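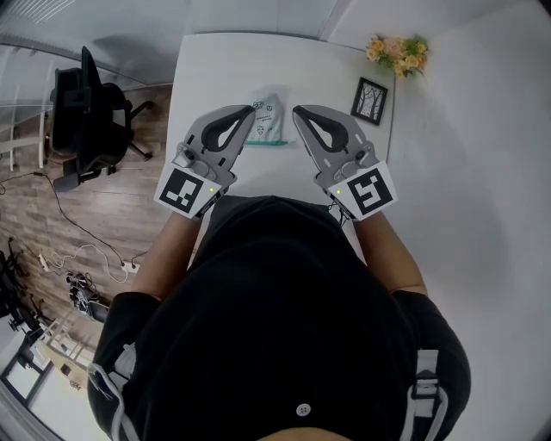

Figure 4. A small translucent pouch with teal line drawings on the white table. The picture frame and the artificial flowers stay toward the far right corner.

4. The table and its objects

4.1 Why a table

In the earlier sections we treated the home as a set of rooms. In this section we go down to one piece of furniture. A table is the place where small things arrive first, before they have a place of their own. Letters, keys, a sachet from a shop, a toy from a magazine are put down there, and from there they are carried to a drawer, a shelf or the trash. The households in our first interview round, in the town of Kaltis, spoke about the table more often than about any other surface, including the kitchen counter. Several of them used the same expression, that a thing "is living on the table", when it had been there for so long that the family did not see it any more.

We were interested in two kinds of objects. The first kind is passing through. It has a short life on the table and a person is expected to do something with it. The second kind is staying. It was put on the table so that the table looks nice, and when a person is tidying, this object is moved a little or not at all. Most of the tables we were told about have both kinds at the same time, and the person who tidies must decide between them, usually without thinking about it.

4.2 The object list

The full list has 1,009 objects. It was made from the interviews in Kaltis and from a second round in the Virgate housing area, where the apartments are smaller and one table serves for eating, for school work and for ironing. Each object was entered under the name which the household used for it. We did not correct these names. When one family said "little bag" and another one said "packet", both words were kept in the list, and a common category was added beside them.

From this list, 300 objects were chosen for the table sessions. We left out food that spoils, anything with a sharp edge, and anything too heavy to be lifted by a child of school age. We also left out papers with personal information. The objects which remained are ordinary and cheap. A reader who empties a coat pocket and one kitchen drawer will probably find a good part of them.

Flexible packaging is the largest category among the passing objects. It includes pouches, sachets, bread bags, wrappers and refill packs. We expected that cups and cutlery would be more frequent, but the families did not usually name these when they were asked what is on the table. In the discussion afterward some of them explained that a cup is "not a thing", it is simply being used.

4.3 Small pouches

The pouch in Figure 4 belongs to the flexible packaging category. It is translucent, it has cartoon faces drawn in light teal lines together with small text, and a strip of the same color family goes along the bottom edge. We describe it in some detail for the reason that pouches of this type caused the most disagreement in the whole study.

The disagreement is about what the pouch is. In the interviews, a small printed pouch was called trash by one part of the persons and a container by another part. Those who called it a container said that such pouches are good for hair ties, for coins from another country, for the spare buttons that come with a new coat. Those who called it trash agreed that it could be used in this way, and then told us that they had already a drawer full of them. The printing has an influence here. A plain bag was given up easily. A bag with faces or animals on it was kept longer, and in the homes with young children it was often kept until the child had forgotten it.

There is also a question of visibility. On a dark wooden table a clear or translucent pouch is quickly noticed when the light falls on it. On a white top it can be difficult to see, and the printed lines become the main thing by which a person finds it. Two families in Virgate reported that pouches on their white tables were wiped to the floor together with crumbs. For this reason the white table was used for the pouch sessions, as the more difficult case. A light surface gives little help to the eye, and the person must look at the printing and at the edges of the object.

A further difficulty is that a pouch has no fixed shape. A box has the same sides every time it is put down. A pouch has folds, and it takes a new outline each time it is touched. When the families told us how they pick up such things, they described three ways: pinching it at one corner, pushing it to the table edge and catching it there, and pressing it from two sides so that the middle rises. The third way was described mostly by older persons, who said that the corner of a thin bag is hard to get hold of with dry fingers. We did not ask about the preferred way in the first round, and we regret this, because the answers came only from people who mentioned it by themselves.

4.4 Objects that stay

The picture frame and the bouquet were chosen as staying objects. The frame is small and black and it contains a black-and-white image of bare trees. The flowers are artificial, with peach, yellow and pale orange blooms among green leaves. Both were placed on the right part of the table, toward the far corner, with the frame standing nearer than the bouquet. The frame is set at an angle to the table edge, as it is commonly done at home, where few people put a frame exactly parallel.

We have used artificial flowers and no fresh ones. Fresh flowers change from one day to the next, and in our first trial in August they had to be replaced so often that the table did not look the same in any two sessions. It was also noticed in the interviews that families make a difference between the two. Fresh flowers are somebody's task. There is water to change and there are petals to collect. Artificial flowers ask for nothing except dusting, and for that reason they are a better example of an object which is passed over in tidying.

The image of bare trees was preferred to a family portrait. A portrait of unknown people on the table made the persons in the trial curious, and they picked up the frame to look at it. The trees were left in peace.

The corner position was taken from the interviews too. When we asked where the decoration stands, the usual answer was "at the back" or "against the wall side", so that the middle stays free. The middle of the table is where work is done, and an object placed there is understood as waiting for something. We consider that this is an important cue. The same pouch, if it was lying behind the flowers, would maybe be understood as hidden or forgotten.

4.5 The surroundings

The room was kept plain. The table is rectangular and white, it has a white wall to its right, and behind it there is a gray-white partition. The floor has a wood look, in brown planks. We did not add curtains or posters close to the table, although a real home in Kaltis would have all of them. A plain surrounding makes the comparison between sessions more simple, but it also makes the staying objects more prominent than they would be in a full room. We come back to this limitation in Section 6.

Objects were obtained from two sources. The household goods came mostly from Uzor, a discount shop which is present in both areas and which many families had named as the place where their own small things come from. The frames, vases and flowers came from the Draseo home catalog. We bought some objects in several copies, as thin packaging gets worn after many handlings and begins to look like trash even to those persons who would keep it when new.

4.6 How the decisions were recorded

For each object we recorded the decision in one of four groups: keep on the table, put away, throw away, and leave for another person. The last group was not planned. It was added after the trial, when it became clear that many people do not decide about a thing which they think belongs to a partner or a child. They move it to one side and make a small pile. In the interviews this pile had many names, and it was the reason of some laughing and also of some complaints.

The first complete version of the list was closed on April 17, 2018. At that date it contained 800 entries, and the others were added from the Virgate round. From the entries in the final list, 500 have a note about how long the object had stayed on the table according to the family. These notes must be read with care. People remember well the thing which annoyed them and poorly the thing which did not, and a wrapper which had been there for two days was in some homes reported as if it had been there for a month.

We did not try to judge whether a decision was correct. If a person put the printed pouch away in a drawer, and the next one threw it away, both were entered as given. What we compare in Section 5 is how stable the decision is for the same type of object when the place on the table is changed, first from the middle to the edge, and then from the edge to the corner beside the decoration.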